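Standden Laundry Pile: README

Hi, and welcome to the Standden pile! This is the card for a set of pictures and notes on heaps of mixed laundry, the kind that lands on a table and has to be pulled apart before anyone can fold a thing. I'm Tomoyo Kudo, I put most of it together, and I have opinions about laundry (you've been warned).

What's in it

The set has 3,224 pictures, plus a notes file with one line per heap. The clothes were already well worn when we got them. We wanted ordinary stuff, tangled the ordinary way: a white top with denim rolled up inside it, something red sliding toward the floor.

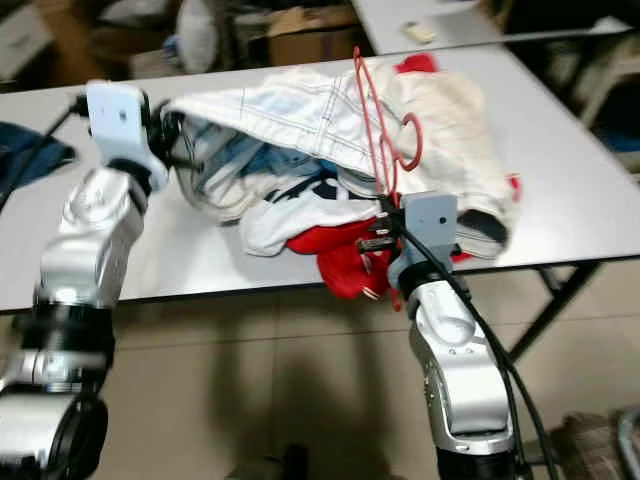
Do the clothes have to be sorted by color before they go on the table?
Leave them mixed. Whites, reds, denim and blacks all go down together, and the sorting comes later, if you want it at all.

How we name things

I kept the names short. "Garment" means anything you wear, "cloth" means anything you can't tell, and "tail" is whatever hangs over the table edge. If white fabric could be a towel or a sweater, it goes in as cloth and stays that way. I spent most of June changing my fancy names back to plain ones, so please don't bring the fancy ones back!

Seams and trim get their own column. Dark stitching on white fabric is a huge help when you're trying to work out which fold belongs to what, and ribbed fabric gets a mark too.

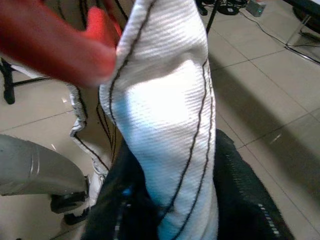

İlker Kahraman wrote back after the first version to say that black knits should have a column of their own, as they swallow every fold and he'd given up on 6 heaps because of them. Fair point, and it's in now (look for "dark knit" in the notes file).

Things to know before you use it

Straps are a mess. They wrap around everything, and my notes on them are thin, so treat that column as a rough guide. Red items are also easy to miss when they're at the back of a heap with only a bit peeking out behind a big pale cloth.

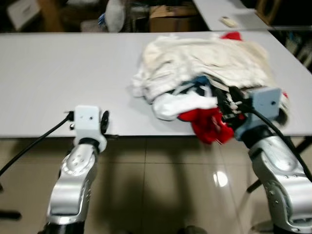 The other weak spot is socks, and there are hardly any. Kumiko Oda has promised me a bag of them, and roughly 600 more pictures should follow once they've been through a few heaps.

Changes

Version 2, Fri 30 November: added the dark knit column, fixed the spelling of "corduroy" all over the place.

Questions and corrections go to me or Kenta Furukawa.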